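Quick one tonight, feet hurt

Got back from the Vetach open day an hour ago, typing this before I forget half of it. 2019-02-21, for my own records.

Parking was a mess. Ended up behind the Schnyder building and walked. Badge, coffee, a tote bag I didn't need. There were 18 stops on the map and I made it to maybe half. Skipped the warehouse tour completly, the line was out the door.

Best thing by far was the simulation room at the back. Small, hot, around 51 people trying to fit in it. They had the two-arm task up on the big screen, all simulated, no real hardware in there. Two arms, two hands, one tray, a pair of foam cubes. The job is to squeeze both cubes from the outside and lift them as a pair. Sounds like nothing. Push too hard and one pops out, too soft and they slide. We got to watch a bunch of tries and the crowd groaned at every drop, me included.

Asked how long before it runs on real arms. Got a shrug and "April, if we're lucky." Fair enough. Asked about the Manham project too, no answer, moving on.

Also saw: a palletizing cell (loud), a talk on safety fences (left after 5 minutes, sorry), and the Tremitari booth, wich was mostly stickers. Took 3.

Would go again. Would eat first. The sandwiches were gone by noon and I lived on mints until the drive home.

More on the palletizing stuff later this week if I can read my own notes.

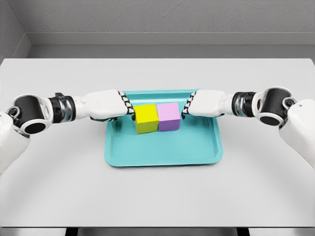 The two-arm cube task in simulation, fingertips in from both sides. Yellow on the left, pink on the right.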